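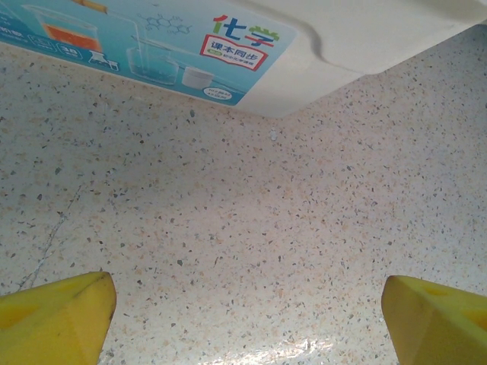

Take 17

Roya Ghorbani had the left handle in her hand and her elbow on a folded towel. Two floors up, the arm moved when she moved. She had never seen it except through the camera on its wrist, so to her it was two yellow fingers and a speckled counter.

"Open wider," Damián Barajas said from the next chair.

"They are wide."

The chemistry kit hung over the counter at a slant, its big lettering the wrong way up. She could not read Chinese, but she had learned the first character by its green and blue. When that one leaned left, the box was too far over.

She lowered the fingers and waited. The glare on the counter slid a little. Warnik paid for 10 good takes per shift, and she had 4. A good take was slow, with no stops in the middle. The arm would learn the stops too, Damián said. It had learned a cough from the man before her.

"What did it do with the cough?"

"A small jump. Every time, right before it let go."

There was a pale crack or scratch in the counter near the left finger. She used it as a mark and brought the hand down along it, the way her mother used to follow a seam with the iron. Her mother had ironed shirts in Zustonport for most of her life and never looked at her hands.

"You're humming," Damián said.

"Does it learn that?"

He checked the sheet. "No sound on this one."

She kept humming and closed the fingers.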